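About the Altden Robotics Club

Started with 2 kids and a borrowed classroom, now 26 members, grades 7 thru 12. We meet after school in the old shop room. No tryouts, no experience needed – just show up and sign the sheet.

What we do

One arm, one board, a lot of blocks. Main project this year is sorting by color. Students write the code, set the pick points, run it, argue, run it agian. Red goes with red, green with green, and so on. Shapes get mixed on purpose, so a star and a cylinder can be the same color group. Blues are usually last in the program.

Newer members start with single moves, one block at a time. Older ones handle the full board and the timing.

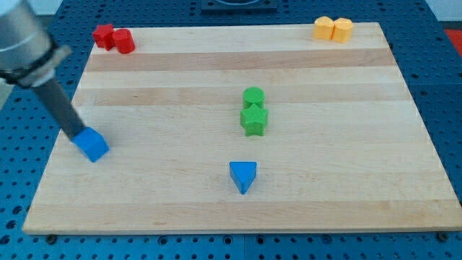 Competitions

Trollville Open every June. Last time out we placed 11th, up from the year before. The Kuusk team beat us on speed, fair enough. This year going for the sorting event plus the short talk in front of the judges, which everbody dreads.

Who runs it

Ingeborg Brunner – coach, teaches physics. Pongsak Jaidee – coding help, former member, graduated and came back.

Joining

Forms at the front office, due 1/14/22. Parent signature required. Bring a laptop if you have one, we have a few to share. Closed-toe shoes please. Questions, catch either coach after last period.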